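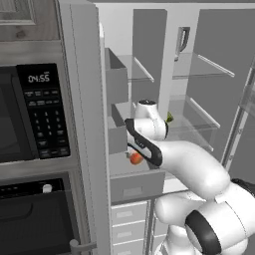 Josiane Hamel asked, after she had read the previous section, if she could skip the simulated kitchen and go directly to the real arm, as her base plate was already bolted to the bench. Please do not do this. The arm that you have built can push harder than you expect, and a shelf of real glass does not come back when you press Reset.

Print this page | E-mail this page

Section 3. First pick and place in the simulated kitchen

In this section you connect the Oda controller to the Zekarari kitchen model and let the simulated arm take small objects out of the refrigerator. No motor of the real arm moves. You need the computer, the controller, the Oda cable and the printed sheet on which you wrote your link lengths in Section 2. Keep one evening free for it. At the Camard workshop we usually do it in pairs, one person at the keyboard and one person who reads the steps aloud, but it can also be done alone.

3.1 Before you start

1. Switch off the Stollau power supply and pull its plug out of the wall. The controller takes its own power from the computer during this section.

2. Connect the Oda cable to the computer. The lamp on the controller must become green and stay green. If it blinks, unplug the cable, wait a moment and connect it again.

3. Start Zekarari and open the file named kitchen_fridge. The first loading is slow. On the old computer in the workshop it needs long enough to make tea.

4. Open the Robot menu and choose your own arm file, the one you saved at the end of Section 2. The program offers a standard arm. Do not take it, even if it looks the same as yours.

5. Compare the full reach shown in the Robot menu with your sheet. For the arm in this guide it is 955 mm. If your number is different by more than 3 mm, go back to Section 2 and measure the upper link again, from joint center to joint center.

CAUTION: The controller remembers the last motion it has received. Never connect the Stollau supply while a simulated motion is still loaded. Clear it first (Motion, then Clear all).

3.2 Setting the joint limits

The limits in the arm file are the limits of the motors. The limits in the kitchen must be smaller. Doors, drawers and shelves are close to each other, and the elbow needs more room than the hand.

1. Choose Limits, then Copy from arm file.

2. Reduce the speed of all joints to 80 percent. Leave it there until you have finished the whole section.

3. Move the shoulder slider slowly from one end to the other. Watch the elbow and not the gripper. Beginners always watch the gripper, I did it also.

4. When the elbow touches something, Zekarari paints the joint name red in the list. Go back until the name is black again, and press Set limit.

5. Repeat for the elbow and for the wrist. The wrist has two limits, one for each direction, and both must be set.

6. Save under a new name. If you save under the old name you lose the motor limits and must copy them again from the controller, a procedure that is explained in Section 6 and is not pleasant.

Note: The limits are stored together with the position of the base. When you move the base of the arm in the model, even by a little, steps 3 to 5 must be done again.

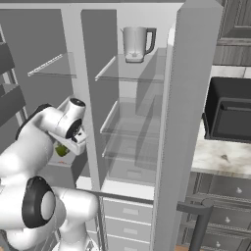 Approach height is the value which causes the most trouble in this section, and it is worth the time to understand it. It is the distance between the gripper and the object at the moment when the arm stops moving fast and begins to move slowly. If you make it too large, the arm arrives from high above and the wrist comes into a shelf that it should pass under. If you make it too small, the fingers push the object away before they are open. In the fridge model you must also think about the neighbors of the object: the blender jar on the upper glass shelf has its handle on the right side, so a wide swing of the wrist at that height can catch it. I set a forbidden zone over the complete jar, handle and spout included, and then I choose the approach height for the small things lower down. The doors should be open before you measure any of this.

3.3 Setting the approach height

1. Choose an object by clicking it. Small round objects are the best to begin with. Leave the jar for later.

2. Open the Approach window and enter a height of two fingers, if you want to do it as we do in the workshop, or simply take the value that the program suggests.

3. Press Preview. A thin line shows the path of the gripper tip. It does not show the path of the elbow. For this you must also tick Show links.

4. Turn the view and look at the line from the side. From the front almost every path looks good.

5. If the line goes through a shelf, add one waypoint outside of the refrigerator. One is normally enough. With many waypoints the arm stops and starts so often that the object can slip.

6. Press Preview again. Save when the line is clean.

Note: The clear shelves are solid for the program, also where you can see through them. Several of our members believed that the preview had a fault, when in truth the line was passing through the glass.

3.4 Closing the gripper

1. Set the closing force to Low. For fruit and vegetables you should not need more.

2. Press Step. The fingers close a little and stop. Continue to press Step until the contact sign appears beside the object name.

3. Press Step one more time after the contact sign, and then stop. This last step is what holds the object.

4. Lift by a small distance and wait. If the object turns in the fingers, put it down, move the grip point closer to its middle, and begin again at point 2.

5. When the object stays quiet, choose Store grip.

CAUTION: A grip that works in simulation is only a first guess for the real fingers. The rubber pads from the parts list are softer than the pads in the model. You will correct this in Section 5, on the bench, with an object that may be damaged.

3.5 Working with the crisper drawer

The drawer is the most difficult part of the kitchen model for our arm. When it is pulled out it takes away the space where the elbow would like to be, and when it is closed you naturally cannot put anything into it. Plan the two motions separately.

1. In the Fixtures list, find the drawer and set its position with the slider. Do not let the arm pull it on your first try.

2. Run the elbow check from 3.2 again, with the drawer out. Save these limits under their own name (I use limits_drawer).

3. Place the release point over the floor of the drawer, not over the front panel. The panel is tall compared with the side walls, and the hand must come over it or from the side.

4. Lower the hand until the object almost touches the floor. Open the fingers with Step, the same way as you closed them.

5. Raise the hand straight up before you turn the wrist. If you turn first, one finger takes the object along with it.

6. Bring the arm back to Home and look at the log. The motion number is written in the first line. Write it on your sheet. The last one I did for this guide was 1848, so you see that I had some practice, and most of them were bad.

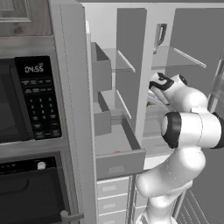
Can I use the same limits with the drawer open and with the drawer closed?

Use two separate files, and load the right one before each motion. The program does not change them for you when you move the slider.

3.6 If something does not work

The arm does not move when you press Run.
Look if the Motion list is empty. It is emptied each time you load a new limits file. Load the limits first and the motion second.

The arm moves but stops in the middle, without a message.
The approach line crosses a forbidden zone. Make the zones visible (View, then Zones) and look for the one that is too big. Often it is a zone that you made for an object which is now in a different place.

The object falls through the shelf.
This is a fault in the August version of the kitchen file. Take the newer one from the Zekarari download page and load your arm again. Your limits and grips can be kept.

The gripper label in the list is red, but it touches nothing.
The pad thickness is entered twice, once in the arm file and once in the grip. Delete it from the grip.

The controller lamp changes from green to yellow.
It lost the connection to the computer. Save, close the program, and begin again from 3.1, step 2. We had this often with a long cable and never again with the short one.

3.7 Before you go to Section 4

Do the same pick three times without touching any setting between them. If one of the three fails, the setting is not ready, and you should look first at the approach height and then at the grip point. After this, do one pick with an object in another place on the shelf, using the same stored grip.

Copy the limits files and the stored grips to the memory card of the controller. Choose Motion, then Clear all, and check that the list is empty. Only now can you put the plug of the Stollau supply back into the wall, and its switch should remain in the off position until Section 4 asks for it.

If you find an error in a step, write to the address below with the number of the step. My English is checked by a friend but the numbers are checked only by me.

Last changed September 26, 2026

Share (3) | Comments (80) | Print this page | E-mail this page

Contact | Copyright Camard workshop, build guides | Back to top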